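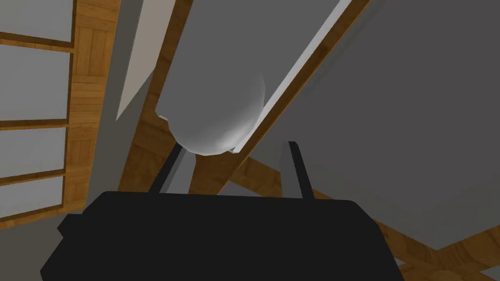
Looking after the Turncombe cell: your questions answered

Reading time: 6 minutes

Print this page | E-mail this page

I get asked the same things over and over by people who've just started sharing the cell with me, so I've typed up my answers. The cell is one arm with a two-finger gripper, plus its simulated copy, which we call Drerkden after the old server it used to live on. I look after both. If your question isn't covered, come and find me, or leave a note on the Monday sheet.

Why do I have to set things up in Drerkden first?

Because bending a finger in simulation costs you a restart, and bending one on the real arm costs us a week! Every new grasp gets tried in the simulated room before it goes anywhere near the bench. You load the room, put the gripper where you think it should be, look through the wrist view, and see what the fingers are doing. Once you're happy with that, copy the settings over to the real arm and start slowly.

Why does the wrist view look tilted?

It moves with the hand, so when the wrist is turned, the room turns with it. Walls lean, beams run off at a slant, and it can all look a bit seasick for your first afternoon. Don't try to level the picture by changing the view settings (people do, and then I spend my lunch putting them back). The things to watch are the fingers and whatever is between or just above them. Those stay put in the view, and if the fingers ever start to wander relative to the black body of the gripper, something has gone wrong in the model.

The two fingers aren't the same shade. Is one of them the wrong part?

No, that's only the light. In the simulated room it comes from up and to the left, so the left finger shows a pale face and the right one goes a darker slate grey. Turn the wrist and the shading will change. I wouldn't use colour to tell them apart anyway. In the settings they're called A and B, and those names stay the same whichever way the hand is facing.

My round object looks chunky, with little flat bits along the edge. Should I use a smoother one?

You can, but I'd leave it. The round test shape is made of flat facets, and you can see a few of them along its outline if you look closely. I tried a much finer version in November with 1,722 faces and the whole thing crawled. For checking finger position the rough one is fine. If you're testing something where the contact really matters — a slippery finish, say, or a very light squeeze — then ask me for the fine one and be prepared to make a lot of tea.

How far up the fingers should the object sit?

Depends on the job. For lifting and moving I like it well down between the pads. For placing into a tight spot you want it right up at the tips, so the hand doesn't foul anything on the way in. A tip hold is fussier, though. There's less finger touching the object and a small error in angle matters more, so drop the speed and do a few extra runs before you trust it.

How do I set the finger angle?

Start with the fingers open and the arm parked. Go to the gripper page, choose "angle", and bring A in until it just meets the test shape. Then bring B in to match. They don't have to be perfect mirror images in the view, so please don't chase that. What you're after is both readings settling at the same time. If A settles first and B is still hunting, open up, shift the wrist a touch towards B and go again.

Save it under your own name. Do not save it as "default". I mean it!

What are the numbers on the grip check?

There's one score for each run, and it's just our own home-made scale, so don't go comparing it with anything in a manual. On the tip hold I look for 926 or better before I'll move a setting over to the real arm. Lower than that and I go back to the angle. If it's bouncing about from run to run, it's usually the contact settings and not the angle at all.

How many runs is enough?

I do 30 in Drerkden and then 12 on the real arm at quarter speed. Woo-jin Wi, who wrote most of the grip check, thinks I'm too cautious and would happily do fewer. He also isn't the one who orders the spare pads.

The object sinks into the finger tips, or jitters. What now?

First check the step size, which somebody has probably turned up to make things run faster. Put it back to the saved value and restart the room. If it still jitters, reload the gripper file (the file, not just the view) and look at the tips again from two or three wrist angles. One view on its own can fool you, and two things that seem to be touching may have a gap between them when you look from the side. If you still see it after that, save the run and send it to me. Please don't fix it by squeezing harder.

Why does the simulated room have walls and woodwork in it? Wouldn't a blank one be quicker?

A bit quicker, yes. I keep the room in because it's much easier to tell where the hand is pointing when there's a wall and a bit of timber going past behind it. In a blank room I lose my bearings in no time. You can switch the background off for long batches from the Jang menu, but switch it back on afterwards for whoever's next.

How often do the pads on the real arm need changing?

When they go shiny. Run a thumb across them with the power off and the arm locked out: if they feel slick, change them. The pads are the Prutetti ones in the top drawer. Undo the two small screws, lift the old pad off, wipe the face of the finger with a dry cloth, fit the new one and do the screws up finger-tight plus a nudge. Always change both fingers together, even if one still looks all right, and then run the angle setting again from scratch. Old settings on new pads will be out by just enough to annoy you.

Can I clean the gripper body?

A dry cloth is fine, and a slightly damp one if it's really grubby. No sprays, and nothing near the gap where the fingers go in. I had to strip the whole hand down once after someone got keen with a bottle of glass cleaner, and it was not a happy day.

I've changed something and I don't know what. Am I in trouble?

No! Tell me, though. There's a copy of the good settings in the Turncombe folder with the word KEEP at the front, and loading that puts Drerkden back as I left it. The real arm has its own copy, which I load myself. Leave it parked with a note on the keyboard and I'll sort it when I'm in.

Print this page | E-mail this page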